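Wirkwood Gem and Mineral Society
Minutes of the Regular Meeting
29 July 2024

Present: Dennis Kashindye (presiding), Erlinda Evangelista (recording), Rommel Malabanan, Jomar Mercado
Apologies: Dexter Sison

1. Opening and previous minutes
The presiding officer called the meeting to order and noted that a quorum was present. The minutes of the previous meeting were accepted with one correction: under Library, "jadeite" should read "nephrite." Moved by Mr. Malabanan, seconded by Mr. Mercado. Carried.

2. Labeling of stones at the members' sales table
Ms. Evangelista presented the revised labeling rule, first discussed in April. She reminded members that much of the turquoise offered at the table has been stabilized, dyed or both, and that several labels at the spring show said only "turquoise." Under the revised rule each label must give the name of the stone, any treatment known to the seller, and the locality where this is known. Reconstituted material and dyed howlite may be sold, but neither may be called turquoise on the label or by the seller in conversation.

Mr. Malabanan asked whether a member who buys finished beads from a wholesaler can be expected to know the treatment. It was agreed that "treatment not known" is an acceptable entry.

Mr. Mercado raised the matter of cards describing the traditional meaning of a stone, such as protection for travelers or calm in speech. Some members value these cards and many visitors ask for them. After discussion it was agreed that the cards may remain, provided that they use the words "traditionally associated with" and make no promise regarding health, money or marriage. Mr. Kashindye asked that it be recorded that he would have preferred to remove the cards altogether.

Motion to adopt the rule as amended: moved by Ms. Evangelista, seconded by Mr. Malabanan. Carried.

3. Care and cleaning leaflet
The draft leaflet was reviewed. The section on turquoise, opal and pearl now advises a soft damp cloth only – no ultrasonic cleaner, no steam and no jewelry dip. Mr. Mercado asked for a line on keeping turquoise away from perfume and hand lotion, and this was added. The paragraph on leaving stones in salt water overnight was struck. A first printing of 400 copies was approved, with Policarpio to be asked for a price.

4. Study collection
The Venidis family has offered the society 15 cut stones and two trays of rough. The offer was accepted with thanks. Mr. Malabanan will check the stones by refractive index before they are entered in the register. Two of the pieces listed as lapis lazuli may be sodalite and will be held back until they have been examined.

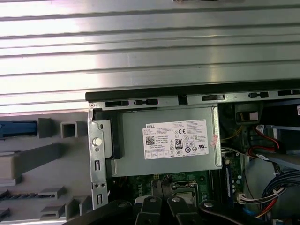 The register itself was discussed next. Members agreed that each entry should show the donor, the weight in carats and the name of the person who made the identification. Older entries lacking a weight will be completed as the drawers are opened for cleaning. Ms. Evangelista will circulate a sample page.

5. Plerasar workshop
The workshop on bezel setting at Plerasar is confirmed. Places are limited to four for each session, and members who have not attended before will have priority. Participants should bring their own cabochon and eye protection.

6. Other business
Mr. Sison had asked in writing whether the loan microscope could be kept for longer periods. Deferred until he is able to attend.

There being no further business, the meeting was adjourned.

Recorded by Erlinda Evangelista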